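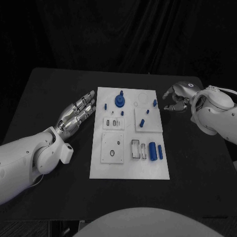

The Skurkier assembly board moved from drawing to finished prototype in this reporting period, and the work funded under the second installment of the Haltlow grant is now substantially complete. The board is intended for beginning classes in mechanical assembly, where learners are asked to place parts in their correct positions and to return them at the end of a session. Following comments on the April draft, the base was made in white and the parts in blue, so that a missing or misplaced piece can be noticed from across a bench. Shape outlines are engraved in the surface of the board, and the round disc with the raised hub has been kept as the largest feature of the set.

Design and materials. Horațiu Ciobanu completed the final drawings and passed them to the workshop at Cârstea, where the present board was made. Two changes were made at that stage. The engraving was deepened after the first sample proved hard to read under ceiling lights, and the edges of the thin white plates were smoothed. The cost of the second change was met from the contingency line. Drawings and cutting files have been placed in the shared project folder and may be consulted by the funder at any time.

Teaching materials. Dayana Lozano has prepared the instructor guide and a set of task cards, which are with Chie Honda for review. The cards begin with single pegs and move on to the pulley assembly. Ms. Honda has asked that the wording be shortened for learners who are new to English, and a revised text will be circulated before the holiday closure. Translation has not been budgeted and is not proposed at present.

Budget. Spending remains within the approved amount. An underspend of $500 on travel resulted from the cancellation of the spring visit to the Fandia training center, and we request permission to apply it to packaging. Each board will require a fitted box with a lid, and the quotation received for a first run of 100 boxes was higher than the figure in the original application.

Difficulties. Delivery of blue stock was late on two occasions, and the pilot classes have been moved to the spring term as a result. Rafail Papadakis has since placed a standing order for sufficient material to cover 200 sets. No further delay is expected from this source.

Next period. The team will complete the guide, confirm the packaging order and agree on dates with the pilot instructors. A written response on the travel underspend would be appreciated before the packaging order is placed.

Submitted by Tímea Erdős, Project Manager
Friday, December 4, 2020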